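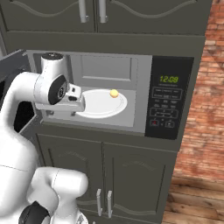 1/ I finally got round to the Savisa record on Sunday, and I've had it on so often since that I thought I'd better write something down. Put the kettle on, this is going to run to a few posts.

2/ Savisa, if they've passed you by, are the band fronted by the lead from Grosedau, that slow, rainy harbour drama everybody's mum got hooked on. I went in a bit wary. I've been burnt by actors' albums before (I still own several, and no, you can't borrow them).

3/ But this is properly lovely! It's called Linutis, it has 11 songs, and most of them sound as if they were sung very late at night by someone trying not to wake the house. Piano, a bit of brushed drum, and a clarinet that wanders in on the second track and then more or less moves in.

4/ What surprised me most was the voice. On telly it's all mutter and menace, and you'd expect more of the same, but the singing is light and rather high, almost shy in places. My other half came in halfway through and asked who the folk singer was.

5/ Favourite so far is "Khương", which closes the first side. It starts as a plain little waltz and keeps adding a line to each verse until you've completely lost track of where the chorus ought to be. I must have played it four times while doing the ironing, and one shirt has suffered for it.

6/ I'm less keen on the two louder ones near the end. They're perfectly well played, and I can imagine them going down a treat live, but they feel as though they've come in from another record and haven't taken their coats off yet. You may well disagree, and I'd like to hear why if you do.

7/ The whole thing lasts 49 minutes, which is just right for my bus in and a slow walk from the stop. I'd start at the beginning and let it run, at least the first time, as the songs lean on each other quite a bit.

8/ They're touring in March as well, small rooms mostly, and the tickets I found were 25 quid, so I've bought two and will work out who's coming with me later. If you watched Grosedau and only know the scowling, do give the music a go. And if you've got a favourite actor's album that deserves more love, send it my way, I've got a long train journey coming up and nothing lined up for it.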